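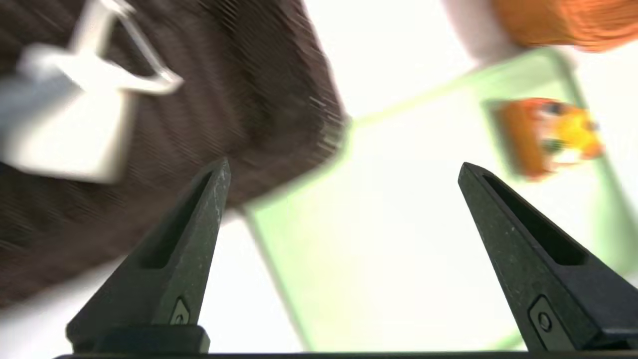

발표자 메모: 작업대 위 물건 정리, 한 시즌 해 보고
2021년 12월 26일

1번 슬라이드. 인사는 짧게. 오늘 다룰 내용은 작업대 정리 하나다. 창고 선반과 운송 쪽은 오후 순서에서 따로 다룬다고 말해 둔다.

2번 슬라이드. 배경. 11월에 Fodeck 작업실의 대를 전부 흰 상판으로 바꿨다. 그전에는 나무색 상판이었고, 어두운 물건을 올려 두면 가장자리가 잘 안 보인다는 말이 많았다. 바꾼 뒤에는 갈색이나 검은색 물건을 찾기가 쉬워졌다. 대신 흰 물건과 투명한 봉투가 문제가 됐다. 이 부분은 질문이 나올 테니 5번에서 답한다.

3번 슬라이드. 대상 물품. 모두 442점이고 그중 천이나 직물류가 114점이다. 숫자는 화면에 있으니 읽지 말고 넘어간다. 직물류가 시간을 가장 많이 잡아먹었다는 점만 말한다. 접어 놓아도 모양이 그대로 있지 않고, 골이 있는 천은 결 방향에 따라 접히는 폭이 달라진다.

4번 슬라이드. 순서.
큰 것부터 대 한쪽으로 몬다.
작은 것은 반대쪽에 모은다.
가운데에 빈 띠를 하나 남긴다. 손바닥 너비면 된다.
비스듬히 놓인 것은 바로잡지 않고 그대로 분류부터 한다. 각을 맞추는 일은 상자에 넣을 때 한 번만 한다.
(여기서 잠깐 멈춘다. 처음 듣는 사람은 보통 마지막 항목을 받아 적는다.)

5번 슬라이드. 잘 안 된 것. 흰 물건 밑에는 회색 받침을 깔았는데, 받침 치우는 일을 자꾸 잊었다. 69점은 분류를 두 번 했다. Nelutine 라벨은 매끈한 면에는 잘 붙고 직물에서는 하루 만에 떨어졌다. 지금은 직물에 끈 달린 꼬리표를 쓴다. 꼬리표 값은 나중에 따로 물어보면 알려 준다고 한다.

6번 슬라이드. Painemal 상자와 Clistitbridge 상자 비교. 높이가 다르다. 직물은 낮은 쪽이 낫고, 길쭉한 물건은 높은 쪽에 세워 넣는다. 두 종류를 섞어 쌓으면 세 단부터 기운다. 실물 상자를 하나씩 가져가서 앞줄에 돌린다.

7번 슬라이드. 다음 계획. 남은 물품은 251점. 같은 순서로 하되 직물류를 맨 앞으로 당긴다. 상판 청소는 오전에 한 번, 끝날 때 한 번.

질문 시간 10분. 시간이 모자라면 6번을 줄이고 5번은 줄이지 않는다. 상자 두 개 회수할 것.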